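Week 7 - How to Listen to a Record Twice
Popular Music and Its Audiences

Okay, so first some housekeeping. The listening journals are back in the box outside my office, and most of them were a pleasure to read. A few of you are still telling me what the song is about and then stopping. I love lyrics too! But this class is mostly about sound, and for the next two weeks I'm going to be pushing you pretty hard on that. If your journal has a small blue S on the cover it means "come see me", and it's nothing scary, I just want to talk through your topic before you get too far in.

Now, album reviews. Last time we talked about the single and why it ruled everything for so long, and Dewanti asked a question right at the end that I didn't answer very well: if people mostly hear songs one at a time, why do critics keep writing about whole albums? I went home and chewed on that, and I want to start there today.

Part 1. What an album is for

An album does a few jobs at once. It's a product, so it has to be worth buying or at least worth putting on. It's a snapshot of where a band is. And it's a running order, which I think is the part people skip over. Somebody sat down and decided that this song goes after that song, and that decision changes how both of them sound to you.

The record we're using this week is Drikinthorpe, the second album by Gisholm. I picked it because hardly anyone in the room will have grown up with it, so we all start level. It came out in 2020, it has ten tracks, and it runs a little over forty minutes. Four people in the band: Intan Lau on vocals and rhythm guitar, Adom Bawa on lead guitar, Hidayah Pasaribu on bass, Sekar Krishnan on drums. The label is Santoso, a small one, and the first pressing was only 400 copies on vinyl. If you find one at a yard sale, buy it and then call me.

Their first record, Itemmont, was fast and loud pretty much all the way through, recorded in a rehearsal room with the drums bleeding into every microphone. People who liked it REALLY liked it. So when Drikinthorpe opened with nearly a minute of one clean guitar and no drums, you can imagine how that went over with some of the fans. Keep that in mind when we get to the reviews, because a lot of the arguing about this album is really arguing about the first one.

Part 2. The first listen

My rule for the first listen is that you don't write anything down. I know, I know, you're students, you want to take notes. Put the pen on the other side of the room. Play it from the first track to the last on whatever you normally use, and don't skip. If you get bored, be bored. Being bored at track six is information, and you'll want it later.

What you're after on the first pass is just your gut. Which song did you want to hear again? Where did your mind wander off? Did anything make you turn your head? Write those down when the record is over, three or four lines at most, and then leave it alone until the next day. The gap matters more than people think. I've written reviews on the same afternoon I first heard a record and I regret almost every one of them. There's one from my college paper, 200 words long, in which I declared a certain band finished. They went on to make their two best albums. My mother still has the clipping.
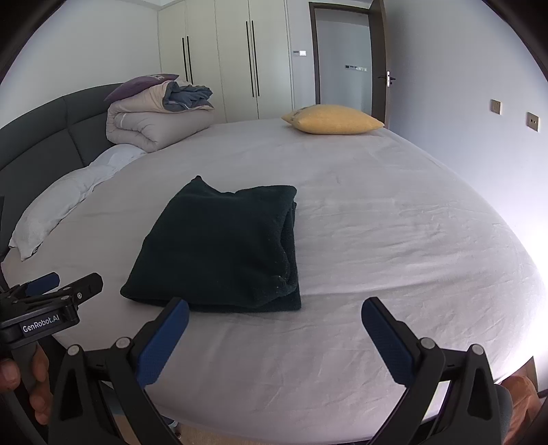

The second listen is where you get to use the pen. This time you stop whenever you like, rewind, play ten seconds over and over until your roommate complains. Headphones if you have them, because we're going to be talking about where things sit from left to right, and a phone speaker won't give you that.

Go through in layers. I usually do the drums first, since they tell you so much about how a record was made. On Drikinthorpe the snare is dry and very close, almost like it's on your desk, and the cymbals are turned way down. Compare that with anything on Itemmont, where the cymbals wash over everything. Same drummer, same kit as far as I know, and she sounds like a different person. That's a production choice, and it's a big one, because it clears out all this space at the top of the mix for the guitars.

Then bass. Hidayah Pasaribu plays with a pick on the first album and with her fingers for most of the second, and you can hear it in the front of each note, that little click or the lack of it. On track four she drops out completely for the second verse. Listen to how the floor seems to go away, and then listen to what the vocal does while she's gone. Intan Lau sings that verse lower and quieter than anything else on the record. I don't think that's an accident. I also can't prove it, and in your paper you'd have to say so.

Then guitars, then voice, then whatever is left over. There's an organ on tracks three and eight that I missed completely the first few times. It's tucked right under the rhythm guitar and it mostly just makes the chords feel wider. If you catch it on your first go, your ears are better than mine.

Part 3. Words for sounds

This is the hard bit. We all have about a hundred words for how things look and maybe twelve for how things sound, so we borrow. We say a guitar is bright or dark, a voice is thin, a bass is fat, a mix is muddy. Borrowing is fine! Everybody does it. What I want is for you to be able to say what you mean by it.

So "muddy" usually means too much is happening in the low middle, and you can't pick out the left hand of the piano from the bass from the bottom of the guitar. "Thin" usually means there isn't much of anything down there. "Heavy" is a mess of a word. Half the class last October used it to mean loud, a few used it to mean slow, and one person used it to mean sad, and they were all sort of right. Track seven on this album is heavy in the slow sense. It's not especially loud. The chords ring for a whole bar, the drums leave big holes, and the riff sits on the lowest string and hardly moves.

Try this at home. Take any sentence where you've used one of those borrowed words and write a second sentence after it that starts with "I hear". So:

The chorus of track two is huge. I hear a second rhythm guitar come in on the right, and the vocal is doubled an octave up.

See how much better that is? The first sentence is your opinion and the second one lets me go check. You don't have to leave the words "I hear" in when you hand the paper in, but do it in the draft.

Part 4. The trouble with "a return to form"

In the reading packet you've got three reviews of Drikinthorpe. Please read all of them before section. They disagree with each other, and that's why they're in there.

The first one loves the album and calls it a return to form, which puzzled me, given that there was only one album to return to and it sounds very different. The second one calls it a sell-out. The third one barely mentions the music and spends most of its length on the cover art and the tour. I'd like you to go through each with two colors of highlighter, one for claims about sound and one for everything else. I did this with my own copy and the second review has exactly one line about sound in it, near the end, about the vocals being "too clean". Everything else is about what kind of band the writer wanted Gisholm to be.

Now, I don't want you to come away thinking that reviewer is a fool. He's telling us something true about being a fan. When you love a first record you make a sort of promise to it, and the band doesn't know about the promise, and then they go off and buy an organ. That feeling is worth writing about. It just isn't evidence about the record, and a good review keeps those two apart, or at least lets you see where one stops and the other begins.

A word on scores. None of your papers will have a number out of ten on them, please. If you've read reviews for as long as I have, you start reading the number first and the words second - or never - and I'd like you to have to make your case without it.

Part 5. What's due

A review of any album you did not know before this term, two to three pages, double spaced. It should include:

The running order, and one place where the order matters.
At least two moments with a time stamp, so I can find them.
One borrowed word, explained.
One thing that doesn't work for you, even if you adore the record.
A sentence or two on who might like it and what else they might own.

Please don't include the band's whole life story. A couple of lines is plenty. And if you're stuck for an album, ask the person next to you what they listened to when they were fourteen. You'll get either something wonderful or something dreadful and both are great to write about.

For section, bring your first-listen notes on Drikinthorpe even if they're just "liked 2 and 7, zoned out at 6". We'll put them up on the board and see where the room agrees. My guess is that track nine splits you right down the middle. It's the long one with the false ending, and I've gone back and forth on it myself so many times that I've stopped trusting my opinion.

Next week is live albums, crowd noise, and how much of that crowd was added afterward. Read the second chapter in the packet and skip the appendix, the tables printed badly and I'm getting a new copy made.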